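Wiebke Nolte has spent 22 weeks at Prolten trying to get two arms to do chores, and she'd like you to lower your expectations.

"We're at jars," she says. "Ask me about dishwashers in October."
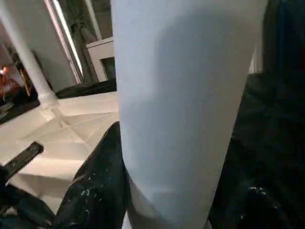 Up close at the Prolten workshop.

Fergal Ó Ceallaigh, who pays the bills, is cheerier. He reckons a machine will tidy a kitchen within three years - any kitchen, he says, though he hasn't seen mine. Nolte has heard this before.

"Glass is the worst," she says. She keeps
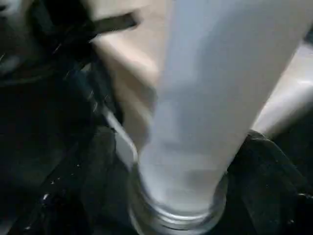 a spreadsheet of failures, now at 400 rows, and her favourite colour for a row is grey, meaning no idea.

Would she have one at home?

"For what it costs? I'd sooner hire a teenager." 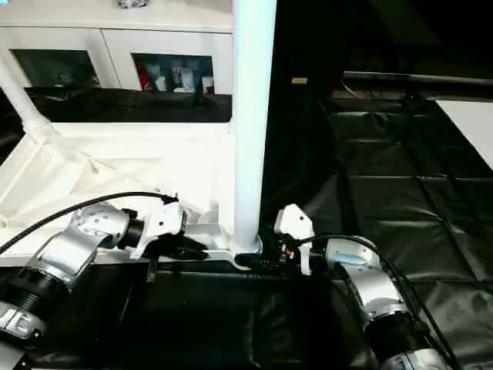
Ó Ceallaigh objects that teenagers need sleep, and that his never once put a lid back on.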